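Help Boards > Money and Public Affairs > Bonds and public debt

City bond missed its interest payment, is this a default or not?

Yara Hourani
Posted Oct 4, 2018

Hi everyone! First post, and I've been reading the old threads on this board all week, they're great.

I own a small amount of a Jundport harbor bond that my uncle left me. It pays interest twice a year and the September payment was supposed to be $2,564. It never showed up. My broker sent me a two-line message saying the payment was "delayed for administrative reasons at the paying agent" and that I should wait. The local paper is saying "Jundport defaults." The city's own website says it has NOT defaulted and that the money left its account on time.

So who's right? And is there anything I should be doing, or do I sit tight? I find all of this fascinating now that I've started digging (I had no idea a city could say it paid while the people owed money say they weren't paid), but I'd also like my interest.

In case it matters: the bond runs for years yet, it isn't insured as far as I can tell, and I don't plan to sell.

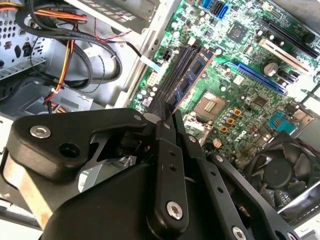 I did find the offering document online. It's enormous. There's a section called "Events of Default" and it talks about a grace period, but it also says payment is made when funds are "received by the Paying Agent," and I can't tell if that helps me or hurts me.

Cyril Clegg

Default is default. If you didn't get paid they defaulted. Sell it and buy something else. Same thing happened to a friend with a Visville water bond and he got his money in the end, but it took forever.

Beverley Tapley

Welcome, Yara! What a good question, and you've already found the right page of the right document, so you're way ahead of where I was with my first bond.

I have to disagree a little with Cyril. The word gets used for at least two different things. One is the everyday meaning, which is that the money was due and you don't have it. The other is the legal one, an "Event of Default," and that only exists once whatever your document says has to happen has happened. Most of the ones I've read give the issuer some time to fix a missed interest payment. I've seen grace periods of up to 90 days, and I've also seen documents with none at all, so please don't go by mine. Go by yours. Look for the word "continues" or "unremedied" near the top of that section and read the number of days next to it.

Now, the sentence you quoted is the juicy part! If your document says the city has paid once the paying agent has the money, then the city may well be right that it did its job, and your problem is with the agent. If it says the city has paid only once the holders get the money, the newspaper has a much better case. You want the exact words, and you want to see if there's a definition of "Paying Agent" somewhere in the back, since sometimes it counts as acting for the city and that changes things again.

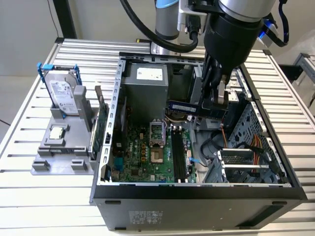

The paying agent is a piece most of us never think about until it goes missing. The city can have every dollar, your account can be open and waiting, and still nothing reaches you. I think of that open Dell: the power supply is sitting in the case and the board is in there too, but both black RAM slots are empty and so is the CPU socket, and you can have all the power you like without getting a computer to start. A bond with no working agent is in the same fix. So the thing to find out is whether Jundport has lined up a replacement, and who it is. If the old agent resigned or was removed, there should be a notice about it.

What I'd do this week:

Look up the bond by its CUSIP number on EMMA, the free site where municipal issuers post their notices. Late payments and changes of agent or trustee are the kind of thing that turns up there, and it's fun to poke around in once you get the hang of it.

Write to the trustee (the name is on the cover page of the offering document) and ask whether the September money was received, on what date, and whether a notice of default has been sent to holders.

Ask your broker the same questions in writing. "Administrative reasons" isn't an answer.

Whatever you do, keep the broker's message. And if you ever did want to sell, get a price first, because small lots can go very cheap when there's a scary headline around.

I'm not a lawyer, just a very keen reader of footnotes. Do come back and tell us what the document says!

Jordan Furnival

Adding to Beverley's terrific post: check what share of holders it takes to direct the trustee. On my Hartley school bond it was a percentage of the principal, so 300 small holders together still couldn't force anything. Your trustee can tell you the rule for yours if you ask in the same letter.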